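Table keeps getting sticky after I oil it, what am I doing wrong?

Wistier
I picked up a big secondhand table in November and sanded the top back with 120 and then 280. Looked great. I've put three coats of oil on it and it's still tacky, especially by the kitchen side. Paper sticks to it! I don't want to strip the whole thing again if I can help it. It's 74 inches long and my arms are tired.

Lelham
Too much oil, left on too long. I did the same with mine — flooded it and went off to make dinner. Rub it down with a rag and a bit of mineral spirits, going with the grain, then leave it alone for a few days with a window open. If you do another coat, wipe it all off after fifteen minutes, even if it feels like you're wiping away your money.

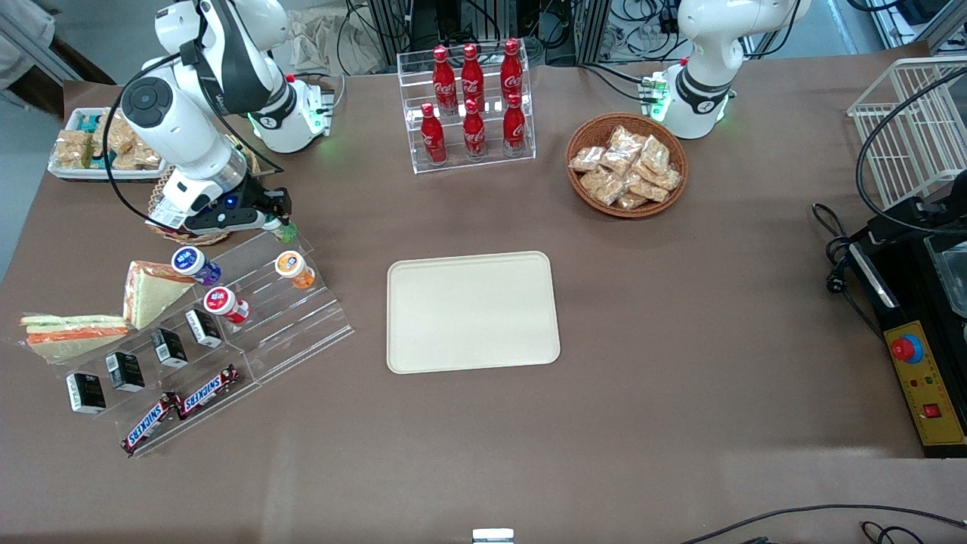 Big brown tabletop, food and drinks out, tray in the middle

I keep a tray and a woven placemat out for food and drinks now and I've had way fewer rings. Lay your oily rags flat outside to dry, please, they can catch fire in a heap.

Clindthorpe
just use poly

Seneviratne
Which oil is it? Some of the cheap "teak oil" cans have varnish in them and those go gummy if you put them on thick. Mine took until the next Wednesday to stop feeling tacky and I didn't have to strip anything.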